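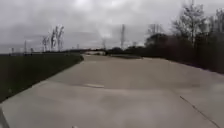
The shared path, hedge side, grey old day

Hi all,

Yatziri asked on the list whether the path is any good for the November walking group, so I'm having a crack at answering while the kettle's on. Her message again for anyone who joined after it went round:

> From: Yatziri Cuevas
> Subject: the Bravdale path??
> Has anybody walked the whole thing lately? Mum is coming along and she's on her
> walking frame, so I need to know if it's smooth and how wide it is. Also is there
> any shelter, or do we all just get wet? Dayana reckons gravel, I reckon concrete.
> Yatziri

Concrete, Yatziri, you win! At least along the hedge, and it's lovely and wide there, plenty of room for your mum with one of us either side and a pram coming the other way. There's a bit of a hump further along and then it swings off to the left. I'd take the hump slowly with the frame, but it's a gentle thing. 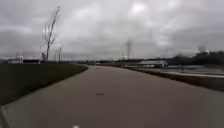 Anyway, shelter. Not much, sorry. It's wide open on the grass side and the trees are bare, so if it's blowing you'll cop the lot. Bring a proper coat (Citlali, I am looking at you and that cardigan). The grass is kept short, so you can step off and let the bikes past without soaking your socks, unless it's been raining, in which case all bets are off.

I'd start at 9, well, Ximena says 9 and I say 10, so argue with her. We did 90 minutes there and back last time, with 12 of us and far too much talking. 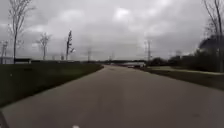

Looking towards the pylons

If you like a landmark, aim for the big transmission tower. I used to think it was an ugly thing but it's handy for telling people where to meet, and you can't miss it. Dayana, this stretch is asphalt, so still no gravel for you! 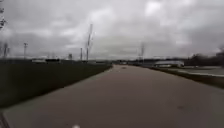

2 min read

One more thing about the edges. There's a low kerb along the right-hand grass on one stretch, so Yatziri, keep your mum towards the middle there. The left has no kerb that I noticed, just grass going down a bit of a slope.

Baltazar has offered to bring the thermos again. Tea only this time please, that soup was a colour I still think about. Can whoever has the spare hi-vis vests let me know? I had 2 and now I have none.

Cheers all, and sing out if I've forgotten something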